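We use cookies to remember your settings. Accept all | Manage choices

Still no robot to make the bed, Skyrme survey finds

By Intan Lumenta
July 20, 2021

Anyone hoping to hand over the laundry by Christmas may want to keep hold of the pegs. A survey of home and shop-floor robots published by the research firm Skyrme has found that most of them still cannot manage jobs a bored teenager can do while looking at a phone.

The firm put 14 machines through a list of 29 chores, from wiping a counter to restocking a shelf of tins. Tins went well. Tins, the report notes, "hold their shape and stay where they are left". Cloth did neither. Folding a T-shirt defeated all but two of the entrants, and one of those two needed so long over it that the testers went for lunch.

The bedroom was worse. Only the Ondex arm, a heavy thing on a wheeled base, got a fitted sheet over one corner of a mattress, and it then pulled the sheet off again while going for the second. The makers describe this as a promising result.

"A bed is a horrible object if you are a robot," said Ikhsan Hidayat, who led the tests. "It's soft, it's covered in other soft things, and every pattern on it changes shape when you touch it. My mother can do hers in two minutes and she's talking the whole time."

Much of the work now goes into showing machines how people use their hands. Grippers are held by a person, who does the job in an ordinary room with ordinary clutter, and the recordings are used for training later on. Skyrme counts this as the cheapest route on offer and also the dullest, with some firms asking for 2000 repeats of a single task before they will look at the results.
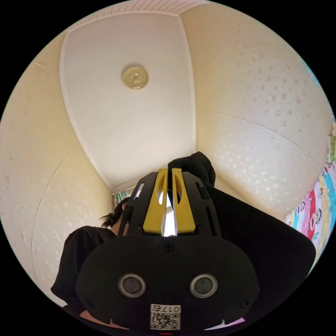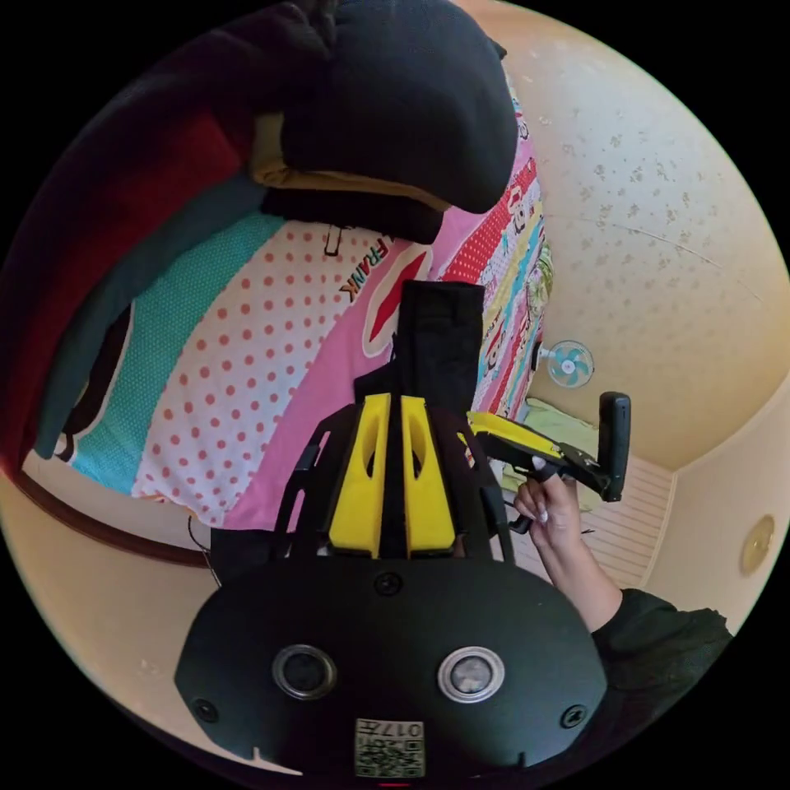

Yellow-fingered grippers at work in a bedroom. The bed, with its polka dots and cartoon characters, is in the second picture.

Whether 2000 is enough is a matter of some dispute. Zilent, which sells a shelf-stacking robot to small grocers, told the survey it had needed 3000 goes before its machine would pick up a bag of crisps without turning it into a bag of crumbs. It now picks them up very nicely. It puts them down in the pet food aisle, but a fix is due in March.

Shops came out ahead of homes overall. Floors are flat, shelves are where they were yesterday, and there is usually a member of staff close by to rescue the thing when it parks itself against a freezer. Clondness, a floor cleaner on trial in a chain of garden centres, finished its rounds every night of the test, if you overlook the evening it spent polishing one square of floor beside the compost.

Hidayat would not be drawn on when a household machine might be worth buying. Dusting could come fairly soon, he thought, and so could loading a dishwasher, provided the owner does not mind which way up the bowls go. Duvet covers he put in a category of their own.

Asked if he had a robot at home, he said he had a vacuum cleaner, and that it was under the sofa — it had been there since Tuesday lunchtime, or possibly the one before.

Related
Self-service tills to get a friendlier voice
Garden centre robot returns to work after compost incident
What your dishwasher does with the teaspoons

Contact us | Corrections | Terms of use | Back to top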